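Zasance Students Put Their Kitchen Helper Through Its Paces

January 2022. The after-school robotics club at Zasance Community College is delighted to announce that its student team has been chosen for the final round of the Fakden Home Robotics Challenge, a friendly contest in which young programmers teach a simulated robot arm to help out in a simulated kitchen.

The club has 17 members, many of whom had never written a line of code before they joined in June, and it has been a real pleasure to watch them grow in confidence (and in volume!) as the weeks have gone by. They will be up against teams from across the region, each given the same 3 household jobs to complete and a possible 100 points for each.

"I used to think a fridge was a simple thing," said team captain Aba Arthur. "Then I had to explain to an arm how to get past the door shelves without bumping into them, and I went home and looked at ours quite differently."

Club leader Raelene Ngata said she was enormously proud of everyone, and wished to thank Perusex, which has kindly lent the club its computers for the whole of the school year.

Aba and her teammate Cayetano Tejada have been working on the fridge task, guiding the white arm in between the shelves and the open door towards a small orange object on the middle shelf.

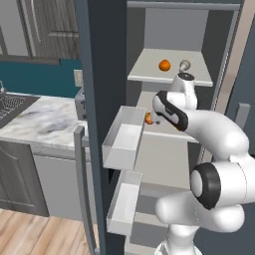 Coming to the Final

Families and friends are warmly invited to cheer the team on in the college hall, where there will be tea and cake. Entry is free. To reserve a seat, please speak to Raelene Ngata at the college office.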